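Ongate Harm Reduction Project
Progress report to the Plellska Fund, second half-year
Date: 2022-12-19
Prepared by: Mehwish Dhanial, project lead

Where we are

In June we told you the drug-checking service would be open within the month. It opened five weeks later than that, the delay being divided fairly evenly between the licence, the solicitor's questions about the licence, and a door. The door had to open outwards. It now does.

We have since taken in 34 samples at the Naqvi Street room, against the 40-odd we had hoped for. Most were handed over as heroin or as street benzodiazepines. Of these, 12 contained something the person had not knowingly bought, usually a second sedative. In 3 samples the lab found a nitazene, and we put out a local warning each time, to pharmacies, hostels and the ambulance station. The longest gap between result and warning was two days, which we would like to shorten. The hold-up was agreeing the wording, a process in which the word "strong" was replaced by "potent" and then put back.

Naloxone

Kits are going out well. The pharmacy in Nondberg joined in the autumn and hands them over the counter with very little fuss, while the larger one by the station is still waiting for its head office to answer an email. We have stopped asking them weekly and now ask them monthly, with no change in the result.

Training sessions run for an hour and cover spotting an overdose, rescue breathing and giving the injection or the nasal spray. People remember the spray and forget the breathing, so we have moved the breathing to the start. Return visits for replacement kits are being logged properly at last – the old form had a box for "reason" that was big enough for a single word, and the word was generally "used".
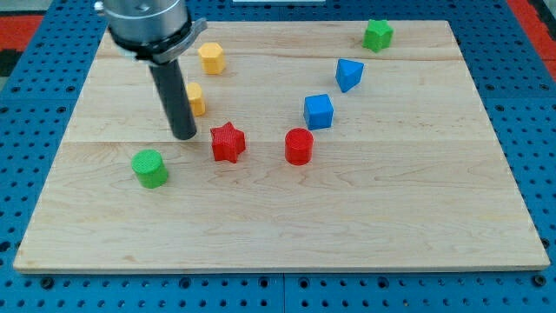 Coloured plastic blocks on a maple board.

Staffing

We are one outreach worker short. The post was advertised twice. The first round brought one strong candidate, who took a job with better pay and, I gather, a parking space. The second closes in the new year. Until then the evening van goes out on two nights instead of four, and the coastal route has been dropped. I don't think this is good enough and neither do the people who used to meet the van there, several of whom have said so in plain terms.

Money

Spending is on track apart from lab fees, which are over by £3000. The lab charges extra for a fast turnaround, and we have been paying it for anything linked to a reported overdose. I would like to carry on doing so and to cover the cost from the unspent salary. Your agreement in writing would be welcome, as our accountant doesn't count a nod.

The van passed its inspection. The heater did not form part of the inspection.

Next six months

Fill the outreach post and restore the coastal route.
Agree a standard warning text in advance, with gaps for the drug and the place, so that results go out the same day.
Open the checking room on a second afternoon, if the landlord's insurer is content.
Send you the full sample table, with the postcodes removed, alongside the next report.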